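Floor Plans: How a Shared Study Room Gets Used
Niall Forsyth and Gunhild Baldursdóttir
Final report, 2024-04-05

We picked the floor as our subject, and we loved it more than we expected to! Everyone in our class measured desks and windows. We wanted to know what happens lower down, where bags get dropped and people stretch out to read.

Our room plan was drawn on paper at a scale of 1 to 20, with a fresh copy for each visit. Morag Gourlay let us borrow her long tape measure (thank you, Morag), and we marked walking paths in pencil and resting spots in red. Fiona Drummond checked our drawings against the room and caught 2 mistakes in the door swing.

The best part was getting right down at floor level. You notice so much more from there, shadows especially. 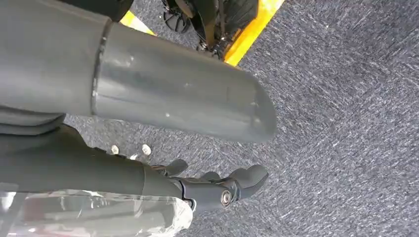 Down near the floor, both times.
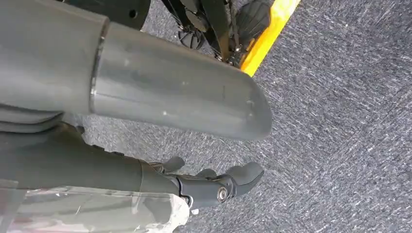

For the next round, in June, we want to repeat the plans with the furniture pushed to the walls. Magnus MacRitchie has offered to draw the paths with us, and we'd like to try tracing paper so the visits can be stacked and compared.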